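**Updated 5/9/18 by Valentin Enache**

In this tutorial I show how to make a validation rule for the phone field in Nelton CRM. I wrote it for our sales team at Cerklow, but the steps are the same in every Nelton account created after 2014.

## Before you start

You need the Admin role. Please export your contacts first. We had 535 records with a wrong phone format, and I was glad to have the old file.

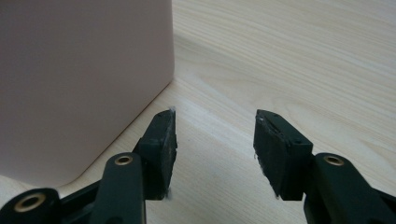 ## Create the rule

1. Open **Setup > Objects > Contact** and click **Rules**.
2. Click **New Rule** and give it a short name. I used `Phone_Format`.
3. In the formula box, paste this line:

`NOT(MATCH(Phone, "[+][0-9]{8,14}"))`

4. Write the error message. Ours is "Please start with + and the country code, without spaces."
5. Leave the rule on **Draft** and save.

The formula also stops empty fields. If the phone is optional for you, put `Phone != ""` in front with an AND.
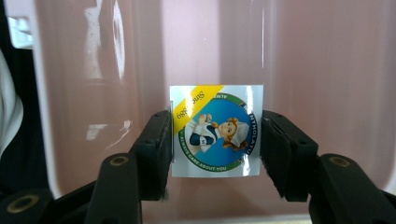
## Test and activate

Open one contact, type a wrong number and click **Check drafts**. The message must show under the field. When it does, return to the rule and change it to **Active**. It takes some 60 seconds until other users get it.

Imports from Avram do not pass through the rules by default. Tick **Apply rules on import** in the connector page, and keep each file under 3000 rows.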